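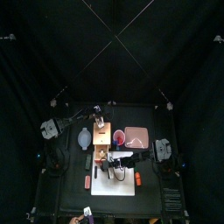

Peter Vrabec preguntó, antes de que empezáramos, si esta visita cuenta para la nota. Le contesté que sí y lo repito por escrito para todos: cuenta con el informe, y el informe se entrega en pareja.

Apuntes de la sesión 12. Visita al laboratorio de manipulación de Erana, jornada de puertas abiertas de enero

Estos apuntes resumen lo que vimos en la demostración y lo que hay que saber para el informe. No sustituyen el capítulo 13 del manual, que trata las mismas cosas con más detalle y con las ecuaciones.

1. El puesto de trabajo

La demostración usa dos brazos montados a los dos lados de una mesa oscura, dentro de un recinto forrado con tela negra. Preguntamos por la tela. La respuesta de Erana fue que el fondo uniforme reduce los reflejos y que así las imágenes grabadas por la mañana y por la tarde se parecen más entre ellas. En nuestro laboratorio de prácticas tenemos ventanas grandes, y ya conocéis el resultado.

Sobre la mesa hay objetos de forma y color distintos: una caja de madera clara con una ranura estrecha en la parte superior, un cajón de madera abierto, un vaso rosa, una bandeja rectangular también rosa, varios bloques. Fijaos en la ranura. Una pieza que debe entrar en una abertura estrecha exige mucha más precisión que una pieza que se deja en una bandeja, y un error pequeño de orientación ya es suficiente para fallar.

2. Tareas con dos brazos

Repasamos la distinción de la clase anterior:

Tarea independiente: cada brazo trabaja en su zona y no necesita saber qué hace el otro.
Tarea secuencial: un brazo prepara y el otro continúa, por ejemplo uno abre un cajón y el otro deposita el objeto.
Tarea acoplada: los dos sujetan el mismo objeto al mismo tiempo.

La tercera es la más difícil, porque las dos pinzas forman una cadena cerrada y las fuerzas internas pueden dañar el objeto. En el examen muchos confunden la segunda con la tercera.

3. Datos

El grupo Wivel, que presentó la segunda parte, trabaja con 2,000 demostraciones grabadas. De la tarea del cajón tienen solamente 101. Alguien preguntó si es poco. Depende de la variación: si el cajón está siempre en el mismo sitio, el sistema aprende el sitio y no la tarea. Por este motivo mueven los objetos entre una grabación y la siguiente.

4. Cables

Un detalle práctico que no sale en el manual. Un cable que cuelga de la pinza puede engancharse con los objetos o tapar la vista de la cámara. Cuando diseñéis el montaje de la práctica Brabec, dibujad también el recorrido de los cables en las posiciones extremas.

5. Para el informe

Elegid dos objetos de la mesa y proponed para cada uno un punto de agarre, con un dibujo a mano. Indicad qué brazo lo debe coger y si la tarea es independiente, secuencial o acoplada. Comparad después vuestra propuesta con el método de Nerthorpe (lectura obligatoria, apartado de agarres).

Extensión máxima: cuatro páginas, dibujos incluidos. Los informes se suben al aula virtual antes de la sesión 13, en un solo archivo y con los dos nombres en la primera página.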